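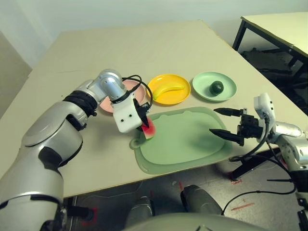
One reader in Clillidine writes that the last item on the Juledura transit agreement left out the part that matters to her: "You gave two paragraphs to the signing and none to the clause on foreign personnel. Who has jurisdiction if a soldier at the depot commits an offence in the town? I have read the summary twice and cannot find out."

The summary does not say. The answer is in Annex B of the agreement, which was published separately and has had less attention than the main text.

Annex B divides offences into two classes. Acts committed on duty fall to the sending state. Acts committed off duty fall to the host state, unless the host waives its right in writing within 22 days. The difficulty lies in who decides whether a person was on duty. Under Article 8, the commanding officer issues a certificate, and the host court must treat the certificate as sufficient unless the justice ministry objects. The court itself has no power to question it. A victim has no standing to do so either.

Earlier drafts were different. The June text gave the host court the final say on duty status, with a right of appeal. That wording was removed between the June round and the closing round, and the explanatory note gives no account of the change. The Říha paper on status agreements, which we circulated to subscribers last year, compares this type of certificate clause with older agreements and finds that objections by the host ministry are rare where the host also receives transit fees from the sending state. Juledura would receive such fees.

The second point concerns numbers. The main text sets a ceiling of 300 foreign personnel at the Havex depot at any one time. The ceiling applies to those "permanently assigned". Personnel in transit are counted under a separate heading, with a limit of 3,000 in a calendar year and no limit on the length of stay. A unit could remain at Havex for several months and still be recorded as in transit. The agreement contains no definition of the word.

Third, the inspection clause. The host may inspect the depot after giving written notice. Vehicles and sealed containers are excluded. Storage of munitions is neither permitted nor prohibited in the text – it is left to "implementing arrangements", which do not require a vote in parliament and need not be published.

Ratification is still pending. The foreign affairs chamber may approve or reject the agreement as a whole but cannot amend it. It can, however, attach a declaration, and a declaration stating how the host understands "in transit" and "on duty" would carry some weight in a later dispute. It would not bind the other party.

Written submissions to the chamber close on 24/01/2022. Submissions should cite the article or annex number and state whether the writer lives within the Havex district.

2 comments | 8 shares

Home | Newsletter | Treaties | Archive | Contact

Recent items
Transit fees and the Juledura budget
Reading the Říha paper: a short guide
Clillidine council asks for depot traffic figures
What a parliamentary declaration can and cannot do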